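Hodley Wire Basket, Black, on Feet

Print this page | E-mail to a friend

We sell a great many complicated things to people who need somewhere to put a bottle. The Hodley is the uncomplicated one. It's a rectangular basket in black wire mesh, open on top, with reinforcing bars along the front and back so it doesn't go banana-shaped the first time somebody loads it with cleaning spray. It stands on short legs. It costs less than lunch for two in most parts of Melbourne, depending on who's having the oysters.

King-fai Kao, who buys for the Ruretgate showroom, resisted stocking it for 2 years on the grounds that everyone already owned a basket. Everyone did. They were all the other kind, with the flat bottom that sits in its own puddle and leaves a rusty rectangle on the laundry bench. He has since taken one home.

The mesh cells are small and square, so sauce bottles, shampoo, glue and the little eye-drop things stay upright and don't poke a toe through the floor. You can also see what's in there from across the room, a feature if you're tidy and an accusation if you're not.

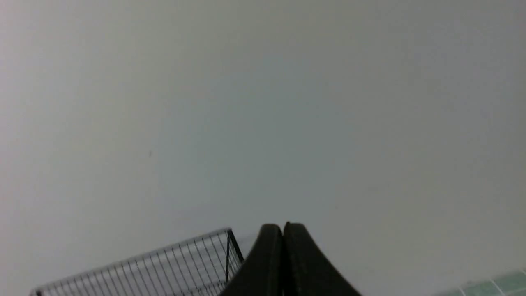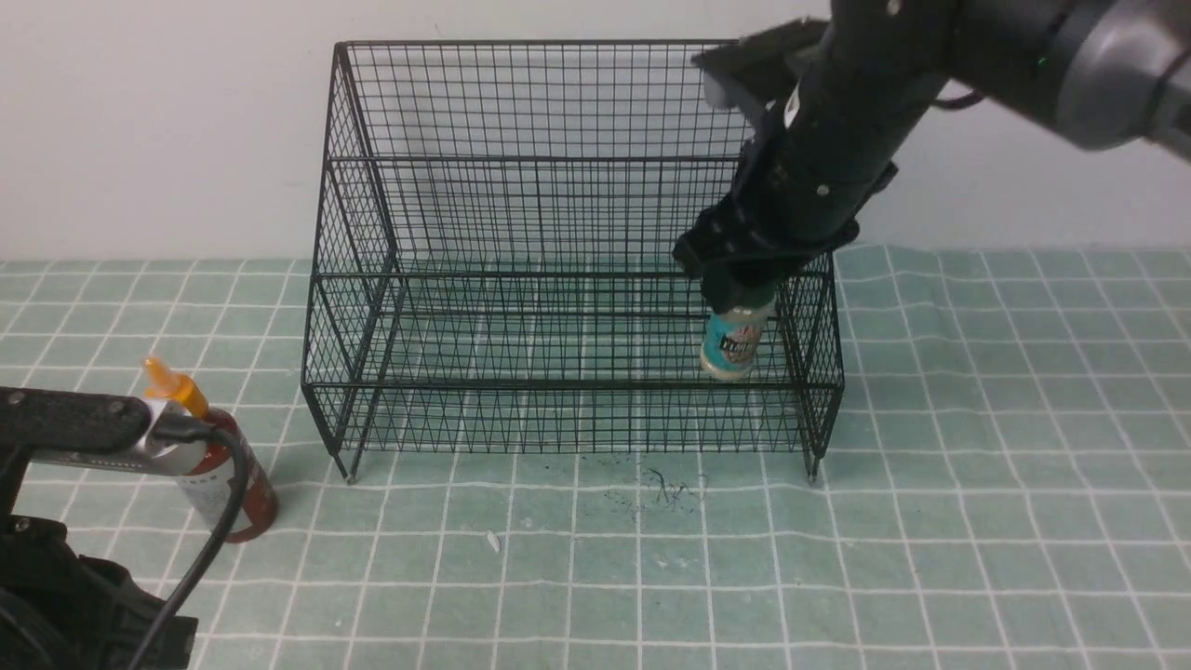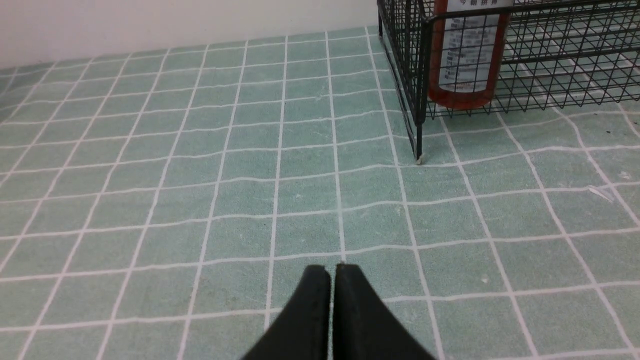
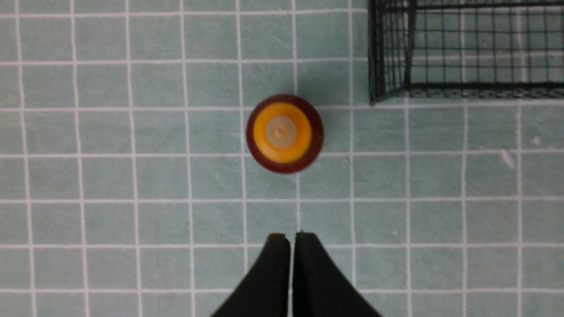
Page last changed: November, by D. Pirihi

What fits

Tall bottles, short bottles, jars, brushes, a folded tea towel. Wine will go in, though you may want to ask yourself why it's in the laundry. We don't recommend loose batteries, loose screws or loose anything smaller than a grape.

The sides curve slightly, so if you're lining up several along a shelf, leave a finger's width between them. Delwyn in dispatch has strong feelings about people who jam them together and then write in about scratches.

Looking after it

Wipe with a damp cloth. Dry it. The coating will put up with a dishwasher now and then, but it won't thank you, and neither will the plates. If a foot cap goes missing, e-mail us and we'll post you a pair for the price of the stamp.

Delivery and returns

Orders over $90 go out free, a sum that takes either several baskets or one basket and a lapse of judgement in our lamp section. Returns are accepted within 7 days of delivery. The basket should come back empty. We mention it on account of the mustard.

Also available in white through our Morach range, for people with more faith in their household than we have.

14 comments | 3 shares

We use cookies to remember what's in your cart. Accept | Manage settings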